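Teaching by demonstration

Teaching by demonstration is the business of showing a robot a job so you don't have to write the job out in code. I've been keeping this entry up for the Munasinghe pages for a while now, and I still get a kick out of it!

There are two main ways in. The first is hand guiding, also called kinesthetic teaching: you take hold of the arm (with its motors set to go slack) and walk it through the motion while it records its own joints. It's cheap, it's quick to learn, and it's a bit of a workout. The second is teleoperation, where you sit at a console and the robot copies your hands. That one costs more, but your own arms stay out of the camera's view, and you can drive two grippers together, which I've never managed by hand guiding without wanting a third arm.

Surgical practice is where I'd send anyone who thinks teleoperation is easy. Suturing on a pad takes two grippers, a curved needle and a thread that goes wherever it likes, and you usually can't feel how hard you're pulling. You're judging tension by eye, mostly.
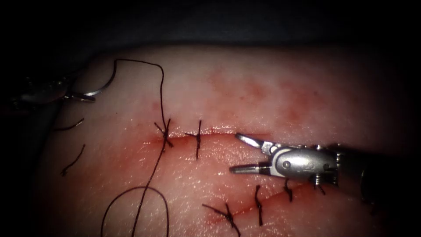

Thread is also hard on the learning side. A rigid block has a position and an angle and that's your lot, but a strand can loop, cross itself or run out of view, so the robot needs to see plenty of versions of the same stitch. The Plukuvier set has 2,000 recorded runs from 8 operators, and 1,000 of those are knot tying alone. I think that's still on the thin side (the Imlow people disagree with me, loudly).

Messy runs are worth keeping, too. If you only record perfect passes, the robot has no idea what to do after a missed grab. Vorkus, a labeling tool I use most days, lets you tag the recovery as its own piece, and I went back and tagged 71 of mine last November. Slow work, but I'd do it again.

Terms vary quite a bit. "Imitation learning" usually means the training that comes afterward, and "programming by demonstration" is the older name you'll run into for the whole thing.

Last edited 2023-07-06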